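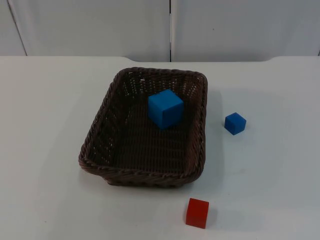
4.2 Scene state estimation

The planner in Drellik takes a symbolic state as input, so every frame from the fixed camera must first be reduced to a list of objects and the relations between them. We use three relations: inside, on-table and next-to. In a scene such as Figure 3, the estimator should return one blue cube inside the basket, with a smaller blue cube and a red cube on the table. Colour alone does not separate the two blue cubes, and the instruction "put the small blue cube in the basket" can only be grounded if relative size is carried through to the state. We therefore store an estimated edge length with each cube.

Figure 3. Workspace view used as input to the state estimator. The larger blue cube is inside the wicker basket; the other two cubes are on the table.

Edge length is computed after projecting each segmented region onto its supporting plane. For objects on the table this is the calibrated table plane. For objects in the basket we use the basket floor, fitted once per episode. Skipping this step makes near cubes appear too large, and in early trials the estimator swapped the size order of cubes whenever one sat close to the front edge of the table.

The inside relation was harder to get right than we expected. Our first version tested whether the centroid of the object mask fell within the outline of the basket rim. It failed for tall objects near the back wall, where the top face can project above the rim, and for objects on the table directly behind the basket. The current version intersects the estimated footprint of the object with the fitted basket floor and calls the object inside when at least half of the footprint overlaps. The open weave also lets light through in small spots, which the Sorinum segmenter sometimes labelled as separate objects. We discard any region smaller than 49 pixels before computing relations.

We labelled 1154 frames by hand and split them into 632 for tuning thresholds and the remainder for testing, with no episode shared between the two sets. Most of the remaining errors on the test frames involve a cube leaning against the basket wall, where neither fitted plane is a good support.

State estimation runs as its own process and publishes to the planner every 500 ms. If two consecutive states disagree, the planner keeps the older one and waits for a third. This delays replanning slightly but removed most of the oscillation we saw with the Vieira task set, in which the goal flipped between two cubes of the same colour. The effect on full task execution is reported in Section 5.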